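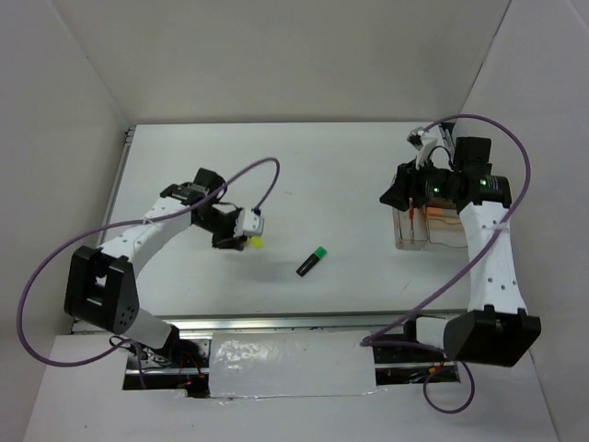
How much room do you need for a two-arm build at home?

Less than I expected. A decent-sized table and a bit of clearance behind your chair will do it, as long as both arms can reach the middle without their elbows sticking out into the walkway. I'd worry more about where the cables go than about the size of the bench.

Welcome to the Drustgate build gallery! I named it after the street I grew up on and it stuck. I've been putting this pair of arms together in the back corner of the Ilton shed, mostly in the evenings once the table saw crowd have packed up. There's a proper build log elsewhere, but people kept asking for pictures, so I've finally picked a few and written a bit under each.

The quick version, if you're new: two small arms, white printed links, black brackets, white walls on three sides of the table. The walls were Lacey's idea and I grumbled about them for weeks – they ate a whole weekend and most of a tin of paint – but I wouldn't go back. Everything behind the table used to be a jumble of clamps and bike parts, and now it's plain white and I can see what the grippers are up to. The purple cables were the only colour left in the length I wanted, and I've grown quite fond of them.

I've kept the loops long on purpose. My first go had the cables clipped neatly along the links and it looked terrific right up until I asked for a full wrist turn. So now they swing out in big arcs, and I just try not to catch one with my sleeve.

Next lot is about the things I get the arms to pick up. I started with foam cubes, got bored, and moved on to whatever was in the desk drawer. Pens are a great test because they're skinny and they roll, and a clear organizer makes it all harder again (see-through walls, shiny edges, the works).

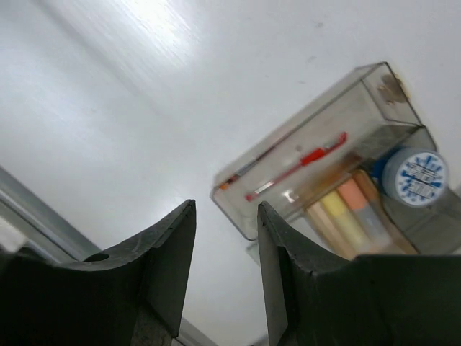

Coming in over the organizer, fingers open. Red pen in the long slot.

Total spend so far is $2,359, and that's with the rail offcuts free from a mate. The budget was 700. I'll say no more about that, except that servo motors are like potato chips and you never buy just the ones you need.

The fingers have copped a beating. You can see the scuffs on the tips in the close-ups, and I'm in two minds about printing a fresh set or gluing on some rubber. I tried a strip of bike tube on one pair in October and the grip was lovely, but the tips got so fat they wouldn't fit down between two pens standing side by side. A thinner rubber might sort it. If you've got a favourite, please tell me!

Last one's a close-up of a yellow block between the fingers, nice and upright. Narrow things like this are where the finger alignment really matters. If one side sits a hair forward of the other, the piece wants to twist as the grip closes, so I set both fingers against a steel ruler before I do up the screws.
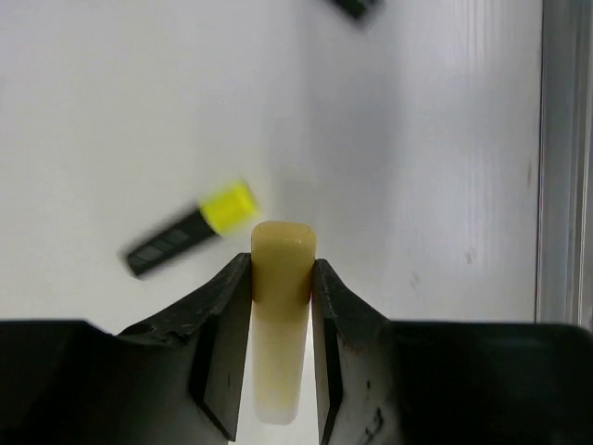

Cauã Barros wrote in to say that thin silicone tape did the trick on his own grippers, one layer only, with the ends tucked round the back so they don't peel. He also reckons I should back the closing force off a touch before I blame the plastic, and that he went through 2 sets of fingers before he thought of it himself.

I've got a roll of the tape on order, so the next batch of pictures should have the new tips in them. After that I want to tidy the wiring in the front panel, which is still a bit of a bird's nest, and swap the white tape for a real cover.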